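Extraction of Pectin from Orange Peel: Effect of pH and Heating Time
Busisiwe Mabaso
Applied Biochemistry project, Joslow College
October 8, 2024

Introduction

Pectin is a polysaccharide found in plant cell walls. Most of what is sold is used as a gelling agent in jams and candy. Citrus peel contains a lot of it, and peel is usually thrown away or dried for cattle feed. The goal of my project was to see how much the acidity of the extraction liquid and the heating time change the yield from ordinary orange peel.

I started the work in May with a short trial batch, which failed when I let the water bath run dry. The results below all come from the second batch.

Materials and method

The peel came from the Gommont juice bar on campus. I rinsed it, cut it into small pieces, and held it in hot ethanol to stop enzyme activity. It was then dried overnight and ground. This gave 577 g of dry powder, of which 466 g passed the sieve and was used.

Each sample was stirred into water adjusted with citric acid and heated in a covered beaker. I tested pH 1.5, 2.0, and 3.0, with a short and a long heating time at each, for 6 conditions in all. Every condition was run in triplicate.

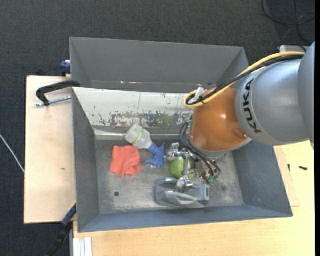
After heating, the liquid was filtered through cloth while still warm and left to cool. I added two volumes of ethanol and let the pectin settle overnight in the refrigerator. The gel was collected, washed twice, dried at 40 °C to constant weight, and weighed. Yield was calculated as dry pectin divided by dry peel powder.

Results

Yield was highest at pH 1.5 with the long heating time and lowest at pH 3.0 with the short one. The difference between pH 1.5 and 2.0 was small compared with the spread between replicates, so I do not want to claim much from it. Longer heating helped at every pH. The product from pH 1.5 was noticeably browner and made a weaker gel in the sugar test.

One replicate at pH 2.0 was lost when a filter cloth tore, and that mean is based on two values.

Discussion

The weak gel at low pH probably means the chains were partly broken down, but I did not measure molecular weight. Grinding was also uneven. The Arain mill in the teaching lab leaves coarse pieces, and a finer sieve would be worth trying. The next step would be a titration for degree of esterification, using the method in the Kullon lab manual.

This site uses cookies to improve your experience. Accept | Manage settings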